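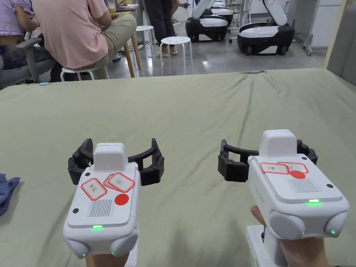 The sewing and cloth repair room in Rusdale is open three afternoons in a week. I visited it in February, to speak with the woman who has run it for 9 years. She asked me not to print her name. "Write about the tables," she told me. "People come for the tables."

I understood her after some minutes. At home most of us fold a bed sheet on the bed, or on the floor, and it is never straight. She believes that a large table changes the whole work. "When you must bend down, you get angry with the cloth," she said. "When you stand, you have patience."

She covers a work table with a cloth before anything else is put on it, and she fixes the cloth with clips at the border. I asked if she irons this cover first. She laughed at me. "Never! It is there to be used. If it has wrinkles, the thing on top can still be flat."

The room belonged before to a small firm named Grgić, which made curtains. When the firm moved to Trasden, it left behind two tables and 114 meters of curtain lining. The lining was finished in the second year. The tables are still good, although one leg had to be repaired twice.

Visitors bring mostly shirts, towels and children's clothes. She teaches them to sort before they fold, and to keep the small pieces away from the middle. "The middle is for the piece you have in your hands now," she explained. I noticed that she said this to every visitor, also to those who surely knew it already.

Last year the room received some 400 visits. The rent is paid by a shop in Nasodville, which gets in return its tablecloths mended. It is not much money, and she would like a second iron and better lamps for the winter.

I asked what she does with her own laundry. She was silent for a moment. "It is on a chair," she said. "Since one week." Then somebody came with a torn pillowcase, and she went to find the thread.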